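Filed under: Storage & Fitout | 2 comments | 19 shares

Labels outward, caps up

Ivone Paiva has set up shared supply shelving for 8 workplaces, most of them in Fukcombe. Her subject is small containers: bottles, tubs, tubes and the labels on them.

"Height is the first decision," she says. "Anything you read before you use goes between elbow and eye. Bulk stock goes low."

Her last job, for Pluvley, began in April with 154 containers in a single cupboard. She sorted by label colour first, then by cap diameter. "Brand order falls apart in a week. Colour holds up, and people can return an item without thinking."

She is strict on orientation. A cylindrical container turns a little every time it's handled, and the large print drifts out of view.
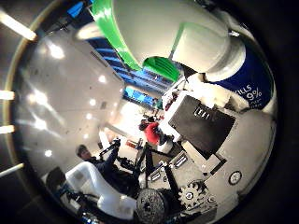

"A percentage is usually the biggest thing on a label after the name," Paiva says. "If you can read that much, the bottle is facing near enough to the front. I don't ask for better."

Rounded caps are a separate matter — nothing stacks on them, so she allows one layer per shelf and some 2 centimetres of clearance.

2 comments

Ní Mhurchú: We tried colour order at Nernis. Fine until the supplier changed the labels.

gravel_rd: What does she do with refills?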